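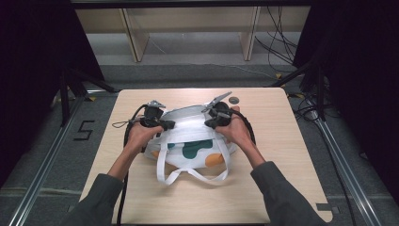

写経会の今後の進め方について、図書室の蔵書整理、来年1月の修正会とあわせて審議した。会場はディラデロ館二階の和室が畳替えで使えないため、一階の集会室とした。はじめに議長の片山りんから、前回持ち越しとなっていた写経道具の貸出方法を先に片づけたいとの発言があり、異議はなかった。貸出用の袋は、机の上の白い布のトートバッグと同じ形のものにそろえ、持ち手に札を下げて使うことで一致した。札の文面は写経係に任せる。

サドコム仏教会 運営会議議事録

開催日 2025年10月25日
場所 ディラデロ館 一階集会室
議長 片山りん
書記 ロベル・デゲファ
出席 写経係、図書係、法要係、会報係、台所係
欠席 会場係(書面で意見提出あり)
開会 午前十時

配布資料
資料一 前回議事録(案)
資料二 写経道具貸出簿の様式
資料三 図書室蔵書一覧
資料四 修正会次第(案)
資料五 イマイ表具店からの見積書
資料六 会場係の意見書

一 前回議事録の確認

資料一について、書記から二か所の訂正が報告された。「盂蘭盆会の受付を玄関右手に置いた」とあるのは左手の誤り。また、法話の題を「施餓鬼の由来」と記したが、正しくは「施餓鬼と目連の話」であった。法要係から、題は案内状にも誤って載っていたので、会報で訂正してほしいとの要望があり、会報係が了承した。訂正のうえ承認。

二 写経会について

(一)貸出の方法
冒頭で決めた袋のほか、中身について協議した。写経係の案は、下敷き、文鎮、小筆、墨、手本の一式を入れるというもの。硯は割れやすいので貸し出さず、持っていない人には墨液を渡す。図書係から、手本は毎回書き込みをされて戻ってくるとの指摘があった。写経係の説明では、書き込みの多くは読み仮名であり、初めての人には必要だという。協議の結果、手本を読み仮名付きのものに改め、書き込みは遠慮してもらう旨を貸出簿に一行加えることにした。

貸出期間は次の写経会までとする。遠方の会員が続けて借りたい場合は電話で足りる。貸出簿の様式は資料二のとおり承認。ただし「住所」の欄は不要との意見が複数出たため削る。

(二)経文の選択
これまで般若心経に限ってきたが、観音経の偈文、舎利礼文を書きたいとの希望が会員から寄せられている。写経係は、舎利礼文は短く、仕事帰りに来る人に向いているとして賛成。観音経の偈文は一度では書き終わらないので、途中の紙をどこに保管するかが問題になるとのことだった。

議長から、宗派の異なる会員がいるので、特定の経文に寄りすぎないようにとの意見があった。法要係は、念仏の家で育った人が般若心経の日には来にくいと話していたことを紹介し、正信偈の抜き書きも加えてはどうかと提案した。写経係は、正信偈の手本を作ったことがなく、字配りから考える必要があると答えた。

結論として、舎利礼文は次回から選べるようにする。観音経の偈文と正信偈は、手本を試作してから改めて諮る。途中の紙は各自で持ち帰ることを原則とする。

(三)納経
書き上がった経の扱いについて、参加者から質問が多い。現在は本尊の脇の箱に納めているが、箱がいっぱいに近い。写経係によると、納められている写経は379巻である。うち古いものは紙の端が黄ばんでいる。

処置として、本山に送る、お焚き上げをする、巻子に仕立てて残す、という三つの意見が出た。書記は、納めた人の中にはすでに亡くなった方もいるので、家族に知らせずに焼くのは避けたいと述べた。台所係も同意見で、願文に子や孫の名が書いてあるものは特にそうだと付け加えた。

議長は、願文に名前のあるものについて、まず会報で知らせ、引き取りを望む家族を待つことを提案した。期限は年内とする。残りの扱いはその後に決める。全員賛成。会報の文案は書記が起こし、片山が見る。

(四)参加費
据え置き。

三 図書室の蔵書整理

図書係から資料三の説明があった。棚のうち、寄贈による全集類が場所をとっており、会員がよく借りる入門書や法話集が下の段に追いやられている。全集は欠巻があり、大学図書館への譲渡を打診したが断られた。

一覧のうち重複しているものは70冊。図書係は、重複分を修正会の日に玄関に並べ、希望者に無償で渡したいと提案した。会報係から、書き込みや蔵書印のあるものも出すのかとの質問があり、図書係は、印の上に「除籍」の判を押して出すと答えた。法要係は、経本だけは床や低い台に置かないよう求めた。図書係も同じ考えで、長机に布を掛けて並べる。

続いて貸出管理の方法が議題となった。図書係は、予約受付に使っているグルリックスに蔵書も登録できるので、紙の貸出簿をやめてはどうかと述べた。これに対し、台所係から、年配の会員は画面を見て本を探すことはしないとの意見が出た。書記は、グルリックスは日本語の書名の並びが漢字の字形順になり、読みで探せないことを報告した。試しに入れてみた数冊でも、「歎異抄」が思わぬところに出てくる。読みの欄を別に作れば直せるが、手間は増える。

協議の結果、当面は紙の貸出簿を続ける。グルリックスへの登録は、辞典と大型本に限って図書係が試みる。読み仮名の付け方は、巻頭の読みに従い、判断に迷うものは空欄にしておく。

返却の遅れについては、督促状の文面が固いとの声があった。「至急」の語を外し、「お読みになりましたら」と改める。

四 修正会について

(一)日程と次第
来年1月の修正会は例年どおり第一週の午前に勤める。法要係から資料四の説明。開式、三帰依、読経、焼香、法話、茶話の順とする。昨年は焼香の列が玄関まで延び、外で待つ人が寒い思いをした。今年は焼香台を二つに分け、片方を椅子席の人のために低くする。

読経は般若心経と、会員の発声による三帰依文(日本語、英語)。英語の三帰依文は訳が三種類出回っており、参列者の声がそろわない。議長は、書記の訳に統一したいと述べた。書記は、自分の訳は声に出したときに息が続かない箇所があるので、一度全員で唱えてみてから決めてほしいと答えた。その場で一節を唱え、「帰依する」にあたる語を短いほうに改めることで合意した。

(二)法話
講師は未定。本山からの派遣は旅費の都合で難しいとの返事があった。法要係は、会員の体験談を二人ほど聞く形を提案した。片山は、体験談は法話の代わりにはならないが、茶話の時間に移せばよいと述べ、法話は録音を流す案を出した。録音については、正月に録音を聞くのは寂しいという意見と、声の良い講師なら構わないという意見があり、まとまらなかった。

書記から、自分が灯明について短い話をしてもよいとの申し出があった。幼いころに親しんだエチオピアの教会の蝋燭と、こちらに来てから覚えた仏前の灯明とを並べて話したいとのこと。比べて優劣を言う話にはしないと補足があった。法要係は賛成。会報係は、時間を区切ってほしいと求めた。議長が諮り、書記の話を20分以内で行うこととし、原稿は事前に法要係が目を通す。

(三)供物と茶話
鏡餅は手作りをやめ、店で求める。昨年の手作りの餅はひびが入り、飾っているうちに欠けた。みかんは台所係が葉付きのものを探すが、なければ葉なしでよい。

茶話の汁粉は30人分を用意する。足りなくなった場合に備え、小豆だけ多めに煮ておく。甘くないものを望む人のために昆布茶と漬物を出す。動物性のだしは使わない。台所係から、前回は椀が足りず紙の器を使ったところ、熱くて持てないと言われたとの報告があり、会場係に館の椀を借りられるか尋ねることにした。

(四)案内
案内状は郵送をやめ、会報に刷り込む。会報を取っていない家には葉書を出す。会報係が宛名を確認する。喪中の家にも案内するかどうかについて、法要係は、修正会は祝い事というより一年の初めの勤めであり、控える理由はないと述べた。葉書には「おめでとうございます」の語を用いない。

五 掛軸の修理

本堂代わりに使っている部屋の掛軸(釈迦三尊)の下部に浮きがあり、イマイ表具店から見積書が届いている(資料五)。見積は、部分的な手当てと、全体の仕立て直しの二通り。店の意見では、部分的な手当てでも数年はもつが、湿気の多い壁に掛け続ければ同じことが起きるという。

法要係は仕立て直しを希望した。図書係は、掛ける場所を変えないまま直しても仕方がないので、先に壁を見てもらうべきだと述べた。会場係の意見書(資料六)にも、外壁の雨樋が詰まっていて、雨の後に壁紙の下のほうが湿るとの記載がある。館の管理者には伝えてあるが、工事の時期は決まっていない。

議長から、修正会までは今の掛軸を外し、箱に納めておく案が出た。代わりに何を掛けるかについて、名号の軸を借りる案と、小さな木像を出す案があった。名号の軸は、持ち主の家でも正月に掛けるため借りられない。木像を出すことに決めた。台が低いので、法要係が台の下に敷くものを用意する。

見積への回答は、壁の工事の見通しが立つまで待ってもらう。イマイ表具店への連絡は片山が行う。

六 会場係の意見書

掛軸のほかに次の二点が書かれていた。

座布団の片づけ方について。積み方がまちまちで、次に使う団体から苦情があった。今後は房のある側をそろえて積み、押入れの左側に入れる。

線香について。館の火災報知器が新しいものに替わり、煙に反応しやすくなった。普段の勤行では煙の少ない線香を用い、窓を一枚開けておく。法要係は、修正会で焼香をするときは事前に館に届けを出すことを確認した。届けの用紙は事務室にある。書記が受け取りに行く。

いずれも了承。

七 その他

会報の次号について。会報係から、連載「経文のことば」の執筆者がしばらく休むため、空いた面をどうするか相談があった。写経会の案内と納経の知らせで半分が埋まる。残りは会員から短い文を募る。題は「わたしの数珠」とし、長さは問わない。

朝の坐禅について。参加している会員から、開始を早めてほしいとの声と、遅くしてほしいとの声の両方があった。冬の間は変えない。鐘は、坐禅の始めと終わりだけ鳴らす。隣室を借りている合唱の会から、途中の鐘が練習と重なるとの申し入れがあり、途中は拍子木を軽く打つことで代える。

墓参の車の乗り合いについて。サドコムの共同墓地までのバスが減便になり、彼岸の墓参に行けなかった会員がいた。春の彼岸に向けて乗り合いの希望を取る。取りまとめ役は決まらず、次回に持ち越し。

忘れ物について。秋の彼岸会のあと、念珠と老眼鏡が一つずつ残っている。玄関の棚に置き、年末まで保管する。

八 担当の確認

片山 イマイ表具店への連絡、納経に関する会報文案の確認
デゲファ 納経の会報文案、三帰依文の英訳の直し、灯明の話の原稿、線香の届け用紙
写経係 袋の札、読み仮名付きの手本、観音経偈文と正信偈の手本試作
図書係 重複本の除籍、辞典と大型本の登録、督促状の改訂
法要係 焼香台の手配、木像の台、話の原稿の確認
会報係 法話の題の訂正、葉書の宛名、「わたしの数珠」の募集
台所係 鏡餅、みかん、汁粉の材料
会場係 椀の借用の可否(欠席のため書記から伝える)

次回は修正会の準備を中心に行う。開催日は会場の空きを見て、書記から各係に知らせる。

三帰依文を唱和し、正午に閉会した。

記録 ロベル・デゲファ
確認 片山りん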